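# Split Shifts and Take-Home Pay at Three Ladevville Employers

Course project, Introduction to Labor Economics

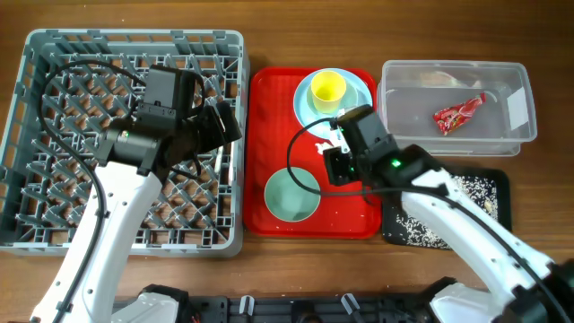
Most of what we read in the first weeks of this course treated pay as a rate per hour. Our group wanted to look at the weekly amount instead, and at how it changes when an employer cuts the working day into two parts. A split shift is a day with a long unpaid gap in the middle, for example 7 to 11 in the morning and then 4 to 8 in the evening. The worker is paid for eight hours but is tied to the job for thirteen.

## Employers

We used three employers in Ladevville. Zikero runs a parcel depot. Kasten is a contract cleaning firm that works mostly in office buildings. Sarkard operates cafeterias for two business parks. All three gave us copies of their posted schedules for February, with names removed. Only Kasten and Sarkard use split shifts. Zikero has straight shifts and was included for comparison.

## Survey

We handed out 600 paper forms through the break rooms and got 400 back. Five of those had no answer on the type of shift and were left out, so the results below rest on 395 forms. Of these, 200 came from people on split shifts and 195 from people on straight shifts.

The form asked for:

- usual paid hours per week
- hourly rate, in bands
- number of trips to and from work on a normal day
- cost of one trip
- whether the person had asked for a different schedule in the past year

The bands for the hourly rate were too wide. We saw this in the first returned forms but by then the rest had been given out, and changing the question would have left us with two sets of answers that could not be joined. For this reason we don't report an average wage.

## Results

The pay bands were close for the two groups. The middle band was the most common answer in both. Paid hours were lower among split shift workers, mainly at Sarkard, where the evening part of the day is often shortened when few meals are booked.

Travel was where the groups differed most. Straight shift workers nearly all made two trips a day. Among split shift workers, more than half made four, going home during the gap and coming back. The others stayed near the workplace. Several wrote in the margin that they bought lunch and sometimes a second coffee to have somewhere to sit – a cost our form had no line for.

A worker who pays for four bus rides a day instead of two gives up part of the pay for the second half of the shift. How large that part is depends on the fare and on how long the evening block runs. At Sarkard a shortened evening can be two hours, and in those cases the extra rides take a clear share of what is earned.

Requests for a different schedule were more common in the split shift group. Kasten keeps a waiting list for straight mornings. Sarkard told us it has no list and handles requests one at a time.

## What the employers said

Kasten's office explained that its clients want cleaning done before opening and after closing, and that it can't offer many full days between those times. It pays a small flat supplement for each split day. Most of the Kasten workers who filled in our form did not mention it, and we don't know if they were unaware of it or counted it as part of the hourly rate.

Sarkard pays no supplement. It gives a free meal during the gap, though only to people who stay on site.

## Limits

The forms were filled in by people who chose to do so, and people unhappy with their hours may have been more willing. We have no forms from workers who had already left. The three employers are in different lines of work, so some of the gap in paid hours may come from the type of job and have little to do with the schedule. February is also a slow month for the cafeterias.

We planned to compare our answers with payroll totals, but only Zikero agreed to share them, and Zikero has no split shifts. The blank form and the table of coded answers are in the appendix. Margin notes were typed up separately and are not coded.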